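A November day at the Firninside tea and noodle open day

We very nearly missed the turning for Firninside, and I'm so glad we didn't! The open day runs once a year, when the last of the late pickings are in and the drying sheds are quiet enough to let visitors through, and I have wanted to go ever since Karla Zamudio came back from it two years ago with a carrier bag full of oolong and talked of nothing else until Christmas.

You start in the lower shed, where Deming Jiang gives the welcome talk. He has worked there for most of his life and speaks very fast, and I filled four pages of my notebook in the first half hour. The farm has 144 terraces, the highest of them at 600 metres, and the top ones are still picked by hand (the slope is far too steep for anything on wheels). We walked up as far as the second spring. It was misty and slippery and completely lovely, with that green, slightly grassy smell coming off the bushes whenever somebody brushed against them.

After the terraces came the withering room, then the rolling room, then a long corridor lined with old wooden moulds for pressing tea into cakes. Jinlong Lü let us hold a few. They are much heavier than they look, and some have the family name carved in reverse so that it presses out the right way round. I could have stayed in that corridor all afternoon, but lunch was at one and the group was getting restless.
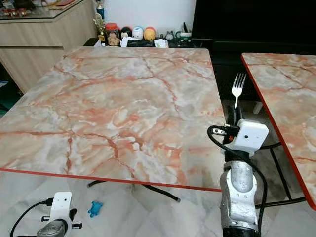 Lunch was included in the ticket, which I hadn't realised when I packed sandwiches. The kitchen does a plain broth with hand-cut noodles, pickled mustard greens and a tea egg, and the noodles are made by Lingyun Long, who learned from her aunt and gets through a sack of flour on an open day. The eggs sit overnight in leftover leaf from the rolling room and taste smoky and a little sweet. You eat at square tables with a pattern of orange veins running all over the tops, like a map of somewhere with far too many rivers, and I spent a happy few minutes tracing one with my finger between helpings. Seconds are allowed. Thirds too, if you ask Lingyun nicely.

The tasting followed at 3, led by Ruoxi Meng, and this was the best part of the day for me. She poured five teas, starting with a very pale green and ending with a roasted oolong they call Hao, and she had us taste each one twice, first straight off and then again after a slice of pear. The pear changes everything! The second tea, which I had written down as "thin", suddenly had a flavour like warm hay. My friend preferred the Plamano, a darker leaf from the north side of the hill, and we argued about it all the way home. 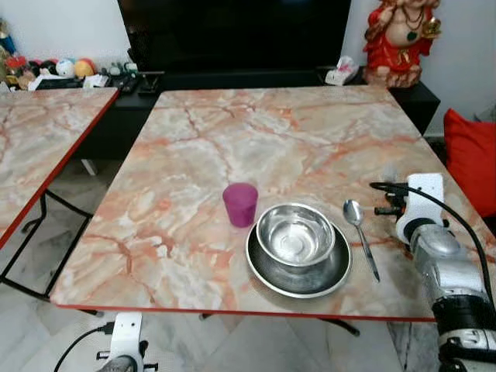
Cup, bowl and spoon on one of the marble-patterned tables.

A few practical notes if you're thinking of going next year. Wear proper boots, as the path above the first spring is mostly mud by November. The shop takes cards but the plant stall doesn't. Parking is in the field behind the lower shed and fills up early, so we ended up on the lane and walked back. Children are welcome everywhere except the rolling room. I bought two bags of the Hao and a small pressed cake, which Jinlong says I should leave alone for at least a year. It's on the shelf above the kettle and I've already picked it up to smell it more times than I'd like to admit.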